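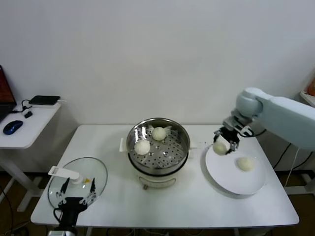 January 2025

Flour comparison for the plain bun dough, continued from the September pages. Ciltis has changed the bag and, going by how it takes up water, possibly the flour too. Nipon opened the new lot (953 on the seam tape) and said the first dough felt slack before it had even come off the hook. I wanted to see it side by side with Rarkska before we touch the recipe card.

Base recipe as on the card: 500 g flour, 3 g Rai yeast, sugar, a little oil, water at room temperature. No baking powder in any of these. The card version has it, but it hides differences between flours and I left it out on purpose.

Dough A, Ciltis, old lot. Less than a bag left, so only one batch. Came together as expected. Smooth after the usual knead, slightly tacky, cleaned the bowl.

Dough B, Ciltis, lot 953. Same water. Sticky at the bottom of the bowl the whole time. Kneaded a few minutes longer and it improved, but it never got to where A was. Spread sideways on the first rest more than it rose.

Dough C, Rarkska. Stiffest of the lot. Tore a bit when rolled, fine after a rest under the cloth. Whiter than the other two when raw, and you can see it even without putting them next to each other.

Note on B: the flour went in at 504 g, not 500. I overshot and didn't scoop it back out. If anything that should have made it stiffer, so the slackness is real.

The Betier scale drifts when the fridge compressor kicks in. Thanakorn moved it to the other end of the counter and it settled down. Leave it there. Check it against the brass weight before the yeast goes on, as a gram either way there is a third of the dose.

Shaping. All rounds, no filling, seam underneath. Thanakorn shaped A and C, I shaped B, which is a flaw in the test. His rounds are tighter than mine and stand up better. Next time one person does all three.

Second rise. I pulled all the doughs by feel and not by the clock. A was ready first, then B. C was slow and I probably should have given it longer. Poke test on C still sprang back quickly when it went in.

Steaming. Water brought to a boil first, then turned down to medium before loading. Paper under everything. Lid wrapped in a towel for A and B, bare for C because the towel was soaked by then and the spare was in the wash. Heat off, lid cracked for a few minutes before lifting it fully.

Results, from the notes on the back of the flour bag:

- A: good height, even crumb, skin smooth. One bun had a blister near the seam.
- B: wide and low. Skin wrinkled within a minute or so of the lid coming off. Crumb open near the top and tight at the base. Taste is fine, a little sweeter than A, though Nipon couldn't tell them apart blind.
- C: round, tight, a bit chewy. Some pitting on top, which I put down to drips from the bare lid. Best color.

The wrinkling on B is what bothers me. Possible causes, in the order I'd check them: too much water for this flour, overproofed, heat too high at the end. Collapse from lifting the lid fast is the usual answer but I did all three the same way, so I don't think it's that.

Nipon's view is that the new Ciltis is milled from a softer wheat and has less protein. The bag gives a range and both lots fall inside it, so the bag is no help. He washed a small ball of each dough under the tap to compare the gluten. B left a smaller lump that pulled apart easily. C left the biggest. Crude, but it matches how they handled.

Cold test: kept two of each in the fridge overnight, covered, and re-steamed them. A came back soft. B came back soft but the wrinkles stayed. C was better the second day than the first – more tender, and the chew mostly gone. Worth remembering if we ever sell them chilled.

For next session:

1. Ciltis 953 again with the water cut back, in two steps, one shaper.
2. Rarkska with a longer second rise and a wrapped lid.
3. A half-and-half blend of the two. Thanakorn asked for this and I think it's what we'll end up using, given the price of Rarkska.
4. Write the time on each tray with tape. I lost track of B.

Yeast: the open Rai packet is getting old. It foamed fine in warm sugar water, but slower than the fresh one. Start a new packet for the next round and keep the old one for staff bread.

Towels: buy more. The thin ones work better than the terry, which sheds.

Recipe card unchanged for now. I've penciled "new lot, hold back some water" in the margin so the morning batch doesn't get caught out. Nipon has the last of the old Ciltis in the small tin, labeled – don't use it up, we need it as the control.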